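Getting the smell out of shin guards and cleats

My daughter plays two nights a week plus Saturdays, and by October our mudroom smelled like something had moved in and died. I've tried plenty of sprays. What works for us is duller than that.

Shin guards first. Pull the sleeves off and wash those with the socks, cold water, no fabric softener (softener coats the fibers and the stink hangs on). The guards themselves get a scrub with dish soap and an old toothbrush, then they go in a dishpan with one part white vinegar to four parts water for half an hour. Rinse, shake, and stand them up by a fan. Give them a full 24 hours. I've cheated on that and regretted it!

Cleats never go in our washer - I did it once and the soles let go on the left one. Knock the mud off dry, take the insoles out, wipe down with a damp rag, and stuff them with newspaper. Change the paper before bed if you can remember. Baking soda goes in overnight, 2 tablespoons a shoe, and gets tapped out over the trash in the morning.

Goalie gloves are their own headache. Lukewarm water, a squirt of baby shampoo, press them flat, and keep them away from the dryer and the radiator - the palms go crumbly.

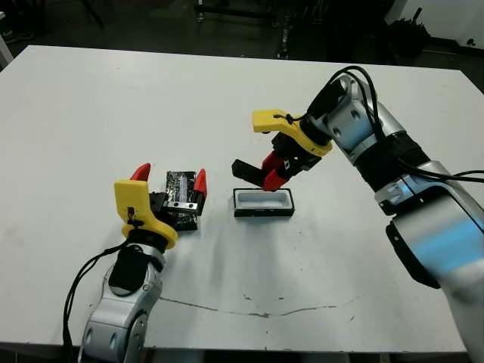 Jummai Iyamu says the vinegar soak left her son's guards smelling like a salad until she rinsed them twice, and she'd skip the newspaper on white cleats, where the ink came off on the lining.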